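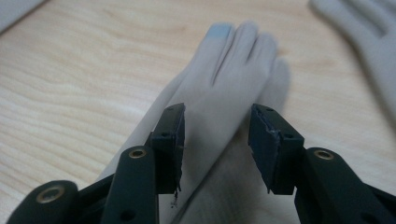
Notas para la charla – versión larga, la que leo en casa antes de salir. En el atril llevo solo los títulos.

ARRANQUE

Buenas tardes a todos, gracias por quedaros después de la comida. Yo soy Guido Dal Bello, trabajo en Prana en la parte de percepción y planificación, y vengo a hablaros de tela. De guantes, sobre todo. Quien venga buscando redes neuronales enormes tendrá que esperar a la segunda mitad (¡y tampoco serán tan enormes!).

(Preguntar a mano alzada quién ha intentado que un robot coja una prenda. Esperar. Si levanta la mano Gunther, saludarle.)

POR QUÉ UN GUANTE

Con una caja la vida es bonita. Estimas la pose, le pides al planificador una trayectoria, cierras los dedos y ya está. Un guante no tiene pose, o tiene infinitas, según a quién preguntéis. Los dedos se juntan, el puño se dobla, la palma hace un pliegue y el detector decide que ahí hay dos objetos. Y si encima el guante es gris claro y la mesa es de madera clara, la segmentación por color os va a dar muchos disgustos.

Nosotros empezamos en febrero con la idea de sacar puntos clave: punta de cada dedo, base del pulgar, los dos extremos del puño. Me encantaba esa idea, la defendí en todas las reuniones. Con los guantes bien estirados iba de maravilla, y en cuanto se solapaban los dedos el modelo se inventaba un índice donde le parecía. Lo dejamos estar y pasamos a predecir directamente zonas de agarre.

(Beber agua. Aquí siempre corro.)

LOS DATOS

Grabamos las demostraciones con una pinza de mano, o sea, la persona hace el gesto con los mismos dedos que luego monta el robot, y la cámara va con la pinza. Para el software esto tiene una ventaja enorme: el encuadre en entrenamiento y en ejecución se parece muchísimo. Y tiene sus pegas, claro. Los dedos de la pinza ocupan media imagen y el guante se queda asomando por el hueco. Además, cerca de la mesa el enfoque se va donde quiere.

Cosas que hicimos en Cludix, que es como llamamos a nuestro módulo de preproceso:

Máscara fija para los dedos. Primer intento, mal. Los dedos se mueven, así que la máscara tapaba guante cuando la pinza cerraba.
Máscara según apertura. Mucho mejor, con el ancho de la pinza como entrada.
Sin máscara, pero con la apertura como canal extra. Con esta nos quedamos, y el código es bastante más corto.

Ojo con las almohadillas de goma. Se desgastan, se despegan, les salen flecos. En la imagen eso es una textura clara y deshilachada pegada justo a la zona que más le importa al modelo, y nuestro detector llegó a marcar un borde de almohadilla como borde de tela. Yo me pasé una tarde entera buscando el fallo en la calibración. Ahora mezclamos en el entrenamiento almohadillas nuevas y rotas, y guardamos en los metadatos en qué estado estaba cada una.

(Si alguien pregunta por el marcaje de puntos en los dedos: no lo usamos, los insertos de latón brillan y van bien como referencia visual, pero solo para comprobar la calibración a ojo.)

EL PLANIFICADOR

Malik es el planificador. Recibe hasta 4 candidatos de agarre por imagen y los ordena. Al principio los ordenaba por confianza del detector y punto. Gunther Voß, que está por ahí al fondo, propuso penalizar los candidatos cerca de un pliegue, y tenía razón, se lo reconozco en público para que conste.

El bucle va a 20 Hz. Podríamos ir más deprisa, pero el detector no da para más en el equipo que llevamos, y prefiero un bucle estable a uno rápido con tirones. Si la detección nueva se aleja mucho de la anterior, esperamos 3 ciclos antes de hacerle caso – ese filtro tan tonto nos quitó casi todos los temblores al bajar.

Contar lo de Grunberg solo si voy bien de tiempo. Resumen: en su planta, con dos guantes en la mesa, el robot iba del uno al otro sin decidirse. Los dos candidatos tenían una puntuación parecidísima. Lo arreglamos añadiendo una pequeña bonificación al objetivo ya elegido. Histéresis de toda la vida, vamos.

LO QUE NO FUNCIONA TODAVÍA

Guantes vueltos del revés. Guantes apilados. Distinguir izquierda de derecha cuando el pulgar queda debajo. En esto último agradezco ideas, lo digo en serio, venid a buscarme al café.

PREGUNTAS

Dejar la diapositiva del diagrama puesta. Repetir cada pregunta al micro, que la última vez se me olvidó y en la grabación solo se me oye a mí contestando a nadie.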